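Suturing and Knot Tying in the Dry Lab
Handout 4: Needle Handling, Running Closure, Tissue Care
Course lead: Emiliano Contreras

Read before the July block. Bring a printed copy to the bench. The handout assumes that you have finished the camera and clutch exercises and have signed off on Handout 2 (docking and instrument exchange). Dosing, positioning and port placement are covered elsewhere.

1. Needle anatomy

A curved surgical needle has a point, a body and a swage. The swage is the end where the suture is attached. The body is the part that is held. The point is not held at any time, including during transfer, and the swage is not held because it is the weakest part of the needle and will bend or separate from the thread.

Curvature is given as a fraction of a circle. Bench sets in this course use half-circle and three-eighths needles. The half-circle needle turns in a smaller space and needs more rotation. The three-eighths needle is flatter, needs less rotation, and takes a wider and shallower bite for the same length of wire. Trainees who move from one to the other during a session usually overshoot the exit point on the first few throws.

Point types:
Taper - round in cross section, spreads tissue. Used for bowel, vessel, peritoneum.
Cutting - triangular, edge on the inner curve. Skin.
Reverse cutting - triangular, edge on the outer curve. Skin and tough fascia.

All exercises in this handout use taper points.

2. Loading the needle

Hold the needle between one half and two thirds of the way back from the point, measured along the curve. Closer to the point gives control and loses reach. Closer to the swage gives reach, but the needle rolls in the jaws when it meets resistance.

The standard load is at right angles to the jaws. Tilting the point away from the driver (an open load) is useful for deep or backhand bites. Tilting it toward the driver (a closed load) has few uses in this course and is generally a loading error.

Sequence for loading from a resting position:
a. Pick up the thread with the assisting instrument, a short distance from the swage.
b. Lift until the needle hangs free.
c. Touch the needle lightly to the tissue or pad so that it turns to the desired side.
d. Take the body with the driver. Close fully.
e. Check the angle from the camera view. If the needle looks foreshortened, it is tilted. Reset before driving.

Step e is the one most often skipped. A needle seen end-on looks shorter than it is, and the direction of tilt cannot be judged from a single fixed view. Rotate the wrist a little and watch which way the point travels.

3. Driving the needle

Enter at 90 degrees to the surface. With a half-circle needle this means that the wrist starts well pronated. The needle follows its own curve when the wrist turns around the center of that curve. Pushing in a straight line with the arm enlarges the entry hole and bends the wire.

Stop when enough of the point is showing on the far side to be picked up behind the tip. Support the tissue with the closed assisting instrument, release the driver, and regrip the exposed body. Pull through along the curve. Do not lift straight up.

Bite depth and bite width are set by the entry point and the angle of entry. Once the needle is halfway through, neither can be corrected. Back it out along its path and start again.

4. Thread management

Cut bench sutures short for interrupted work and longer for running closure. Excess thread in the field hides the needle and catches on the wrist of the instrument. Park the tail on the side away from the next bite.

The instruments return no reliable sense of force at the console used in this course. Tension is read by eye: the thread straightens, the tissue edges meet, and the surface around the entry hole starts to pucker. Puckering means that the stitch is already too tight. Braided material shows strain late. Monofilament can be damaged by a single hard grip from the driver, and the damage may not be visible until the knot is laid.

5. Bench materials

Station sets are laid out by the session tutor. The Domska pad is the default for Exercises A and B. It has printed entry and exit marks and tolerates repeated passes. Garnitz tissue blocks are used for Exercise C. They tear where the needle is dragged, and a torn block is scored as it stands. Keep blocks covered until use. A dried surface changes the entry force and sheds fragments onto the instruments.

Scores are entered in Ekis at the end of each run. The Molefe timing sheet is on paper and stays at the station.

6. Position of the two instruments

Tissue handling is judged before the first bite as well as during it. The driver and the grasper have separate jobs, and the working triangle between them should be kept small enough that both tips stay in view. A ready position has the needle crosswise in the driver, clear of the surface, with the point exposed and the thread running away from the side to be stitched. The curved black needle here extends left from the jaws in a shallow arc over the pale tissue, its faint shadow lying on the surface below, and the black thread leads upward and slightly left. Shadows of this kind are a useful depth cue when they are available: as the point comes down, point and shadow approach each other, and they meet at contact. The second instrument, upper left, has a crosshatched gripping surface. A textured jaw of that type holds well and marks easily, so take the edge of the tissue in a single grip and avoid repeated regrasping in the same place.
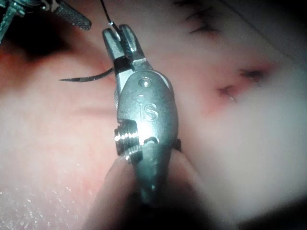

7. Exercises

Exercise A. Loading. From a resting needle, achieve a right-angle load, release, and repeat with the other hand. No contact between the jaws and the point.

Exercise B. Interrupted stitch. Place 2 stitches through the printed marks. Each is tied with a surgeon's knot followed by 2 single throws laid flat in alternating directions.

Exercise C. Running closure. Anchor at the far end of the incision and work toward the camera with 4 evenly spaced bites. Keep tension on the completed part with the assisting instrument while the driver reloads. Tie off to the last loop.

8. Faults recorded by the tutor

Needle held at the point or swage
Needle out of view while moving
Entry off the mark
Tissue dragged or torn
Knot laid loose, or slipped on the second throw
Thread frayed by the jaws
Needle dropped and not accounted for

A dropped needle stops the clock. Do not move the camera until it has been located - most are found close to the last grip position, under a fold of thread. The run may continue once the tutor has seen the needle.

9. Reading and preparation

Review Handout 2, section on wrist range, before attempting Exercise C. Practice the surgeon's knot by hand with cord until the direction of each throw is automatic. Questions on scoring go to Emiliano Contreras before the session. Score sheets cannot be amended after they have been closed in Ekis.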